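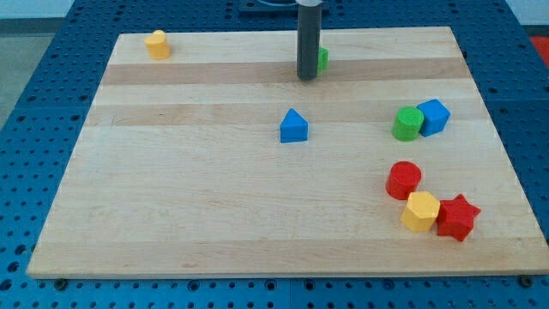

Block task on the maple-colored board, arm lowered at the far side.

Search jobs and studies Enter keyword

Posted in: Paid studies / Robotics and automation
Posted 2018-07-29

Help us work out why our arm stops late – participants wanted at the Lallow workshop

In the spring our tabletop arm did something it should never do. Godfrey Mugo pressed the pause button in the middle of a block-sorting run, and the arm kept going. It traveled downward for 2 seconds, pushed a block into the board hard enough to leave a dent, and then stopped as if nothing had happened. Godfrey's hand was nowhere near it and he was fine. We shut the project down that afternoon and have been chasing the fault ever since.

Since then we have run 177 test stops. Most were perfect. In 7 of them the arm stopped late, and every one of those came when a person was giving instructions at the same time as the arm was moving. With a script feeding it the same commands, we can't get it to fail at all! Our best guess is that something in the way real people speed up, change their minds and press things twice is filling up the command queue. To find out, we need real people, and that's where you come in.

What you would do

You'll sit at a control desk behind a clear screen and direct the arm as it pushes colored shapes around a wooden board: cylinders, cubes, a star and so on. You tell it which piece to go for and where it should end up, and you press pause whenever you like. Pause a lot. Pause at annoying moments. Change your mind halfway through a move. You can't do this wrong, and the messier your session is, the more we'll learn from it.

Afterward Nafula Urio will go over the log with you and ask what you were expecting at each stop. She's been looking forward to this part for months and will probably keep you talking if you let her.

Safety

You will not touch the board or the blocks at any time while the arm has power. The arm is running at reduced speed and force for the whole study, and a separate cutoff, wired straight to the power supply, has replaced the old arrangement. A staff member holds that cutoff throughout. Endang Ong checks it before every session, and if the check fails we cancel and you still get paid.

Who we're looking for

We have room for 25 people, age 18 and up. No robot experience is needed, and we would love to have some people who have never used one. You should be able to sit at a desk for an hour and read a screen at arm's length, with glasses if you wear them. Please don't apply if you worked on the Kioko controller – you know too much!

Sessions run through the end of November, daytime and evening. You'll get $40 for the visit, plus your bus fare or parking.

How to apply

Write to Aileen Baluyot at the Lallow front desk with your name, the times that suit you and a line on any machines you've used before (sewing machines count). She'll send the consent form and directions. Questions about the fault itself can go to Kipchumba Rashidi, who leads the study and is happy to talk about it at length.

Recent listings
Evening bench technician, Redgate
Listeners wanted for alarm tone study, Clalldale
Part-time parts clerk, Lallow
Test drivers for warehouse cart, Redgate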